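Erfahrungen mit dem Tenia-Zweiarm-Kit?

flosau_bastler
Moin zusammen, ich liebäugle seit Februar mit dem Tenia-Kit von Sundstead, also zwei Arme auf Schiene inklusive Greifern und Software. Hat das jemand im Einsatz? Ich will damit Regale einräumen üben, erst mal im Kleinen.

kabelsalat486
Hab das Kit seit 3 Monaten und bin ziemlich begeistert! Aufbau war an einem Nachmittag erledigt (na gut, bis abends um 9). Die Anleitung ist stellenweise grausig übersetzt, aber die Software lief sofort.

Nullpunkt
Begeistert wäre ich bei dem Preis auch gern. Mich hat der Support Nerven gekostet – zwei Wochen Warten auf ein Ersatzkabel. Hab dann bei Olszewski bestellt, das war nach drei Tagen da.

kabelsalat486
@Nullpunkt Kann ich so nicht bestätigen, bei mir kam die Antwort am selben Tag. Vielleicht Pech gehabt?

flosau_bastler
Und wie schlagen sich die Greifer bei länglichen Sachen? Glatte Folie stelle ich mir fies vor.

kabelsalat486
Geht besser als gedacht, man muss halt mit der Greifkraft spielen. Ich übe gerade mit Nudeln, Ziel ist das rosa Brett oben:
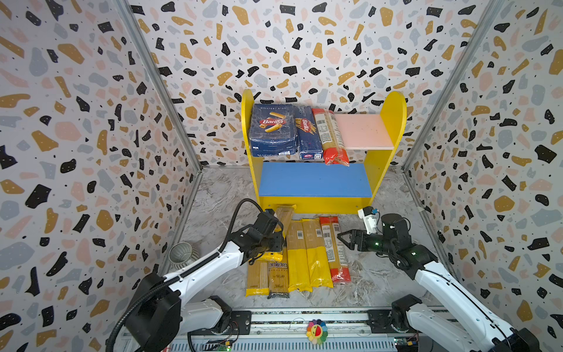

Linker Greifer an der Spaghettipackung, rechts noch offen

Nullpunkt
Hübsche Tapete :) Aber Spaghetti sind doch der einfache Fall, schön lang und gerade. Probier mal eine halbvolle Tüte Reis, da trennt sich die Spreu vom Weizen.

kabelsalat486
Einfach? Dann komm vorbei und mach's vor! Die Tüten geben nach, sobald man etwas zu fest zugreift. Kartons wie die Rigatoni sind viel dankbarer.

flosau_bastler
Ok, ihr habt mich fast so weit. Reicht für die Schiene ein normaler Schreibtisch oder wackelt das dann?

Nullpunkt
Nimm eine Werkbank. Mein Schreibtisch hat bei jeder schnellen Bewegung mitgeschwungen.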